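Week 3 – Setting up the dining room

Before class, read the chapter on room layout in the course packet. We will go over the seating plan exercise on Tuesday.

Table linen does three jobs. It protects the table top, it cuts down noise from plates and cutlery, and it tells guests what kind of meal to expect. Most houses keep at least three sets per table: one in use, one in the wash and one on the shelf. Banquet rooms that turn over twice a day need more.

The drop is the length of cloth that hangs past the edge. To find the cloth size, add twice the drop to the length of the table, then do the same for the width. A table 50 inches wide with a 14-inch drop needs a cloth 78 inches wide. Allow for shrinkage on new cotton.
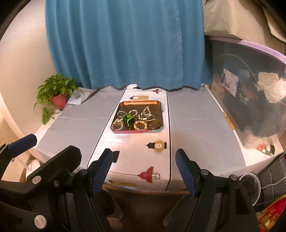
Fig. 2. White runner over a light gray tablecloth.

Runners go on after the cloth is straight. Check the crease lines first – a crooked crease shows more than a crooked runner. If place settings are heavy, lay the runner before the glassware comes out.

Stock records. Count linen at the end of each week and write off stained or torn pieces separately. In the Grindov Hotel case, the opening count was 1,613 pieces and the store had no write-off sheet. Read Máté Simon's notes on the case and come ready to say how you would set one up.

Questions about the assignment go to Ikhsan Liew.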